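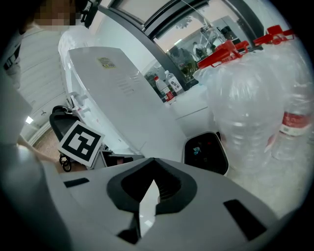 ## Hand-held gripper, wrist camera view: how much shell is too much?

**kestrel_9** wrote:

View from the camera on the Hetis hand-held unit, stock mount. The body takes up the whole lower half. I am comparing it with the Inda unit, which has a slimmer housing and puts the lens farther forward. Same operator, same room, 20 demonstrations on each.

Two questions before I commit to one of them:

1. Does anyone crop or mask the shell before training?
2. Is a marker off to the left, at an angle, enough for relocalization, or do I need a second one?

Controller is a Plirkham in both cases, firmware 553.

---

**torque_spec** wrote:

Mask it. The shell is a constant region, so it carries no information, and you are spending resolution on plastic. We lost 5 points on a pick task from leaving it in and got them back with a fixed mask. No other change.

---

**mudlark** wrote:

> The shell is a constant region, so it carries no information

Disagree. It is constant in position, but the light on it changes and so does what you can see through the gap in the middle. We trained with and without a mask on the Ryu arm and the unmasked policy was better at the last bit of approach. My guess is that it uses the recess as an aiming reference.

Which tips are on the arm side? If the arm camera sees a different housing, then yes, mask. If the housings match, leave it alone.

---

**kestrel_9** wrote:

Arm side is a Ryu with the same Hetis shell bolted to the flange, so the housings match to within print tolerance. The Inda does not have a flange version yet. I would have to make an adapter, and the lens offset would be off by 8 mm.

---

**torque_spec** wrote:

Then the comparison is not fair to the Inda. You would be testing your adapter.

@mudlark how many seeds? We saw that kind of gap between two runs of the same config.

---

**mudlark** wrote:

Three seeds. Not a lot, I know. The ordering held in all three.

---

**pinion** wrote:

On the marker: one square tag is fine while it stays in view and faces you reasonably well. At a steep angle the pose can flip between two solutions and you get a jump in the trajectory. Plot the rotation per frame and look for spikes. A second tag on a different plane fixes it.

Also, your operator's forearm is down near the tag. Any time an arm crosses the border you lose detection for those frames. I would move the tag or add one on the other side of the work area.

The window and the ceiling light would bother me more than the shell. Lock exposure. With auto exposure on, the white panel with the vent slots will pump every time you tilt toward the glass.

---

**kestrel_9** wrote:

Exposure was on auto for the first set. Locking it now. I will add a tag on the right, on the counter side, and rerun the Hetis set with and without the mask. The Inda waits until I have a proper flange for it.

---

**torque_spec** wrote:

Change exposure and mask in separate runs, please. Otherwise we will be back here arguing over which one did it.

---

**kestrel_9** wrote:

Separate runs. Exposure first, then the tag, mask last.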